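30 September 2022

# Dastcombe furniture reuse shop to move into former carpet warehouse

A charity shop that repairs and sells second-hand furniture in Dastcombe will move to larger premises in December, after signing a lease on the old carpet warehouse in Brestmont Road.

The Ambrose Furniture Store has been in its present building on Dritisard Lane for 11 years. The landlord wants the site back for housing and has given the shop until the end of the year to leave.

The new building has a loading bay at the rear and a ground floor wide enough to keep the repair benches and the sales area under one roof. At Dritisard Lane the two are on separate levels, and everything that needs work has to be carried up a flight of stairs.

Kelly Sugden, the shop's manager, said the stairs had limited what could be taken in.

"We've had to say no to wardrobes for years," she said. "Chests and bedside units are fine, two people can manage those. A double wardrobe on that landing is another matter."

The shop took in around 300 pieces last winter. Small storage furniture sells fastest, particularly anything with drawers, and most of it goes within a week of being put out. Dining tables are the slowest, and Ms Sugden said the shop would be stricter about accepting extending tables with missing leaves.

Prices will stay the same after the move. A two-drawer unit in solid wood is usually sold for less than £70, and people on certain benefits can ask for a reduction at the till. Handles are replaced only when they are broken or unsafe.

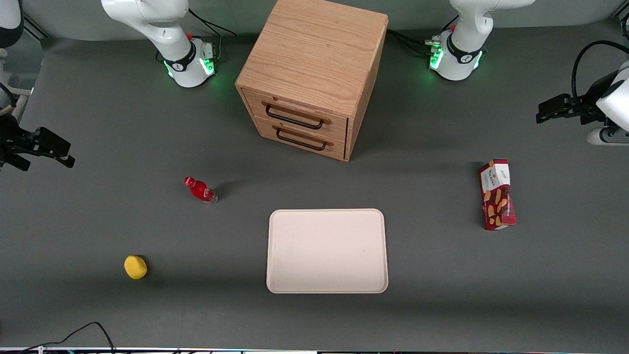 ## Collections to stop for a fortnight

The shop's van will make its last collections from the old address at the end of November. There will then be no collections for two weeks while stock is moved across. Anyone with a booking in that period will be telephoned and offered another date.

Donations can still be dropped off at Dritisard Lane until the doors close, but the shop is asking people to ring first if they have more than one large item. Upholstered furniture must have its fire label attached. Mattresses, cots and electrical goods are not accepted at either address.

## Parking and buses

There are six customer spaces in front of the warehouse, and buyers collecting heavy items will be able to use the loading bay by arrangement. The 70 and 71 buses both stop at the Brestmont Road junction.

The council approved the change of use earlier this month. One neighbour had objected over early deliveries, and a condition now prevents any loading before 8am.

Opening hours for the new shop have not yet been set.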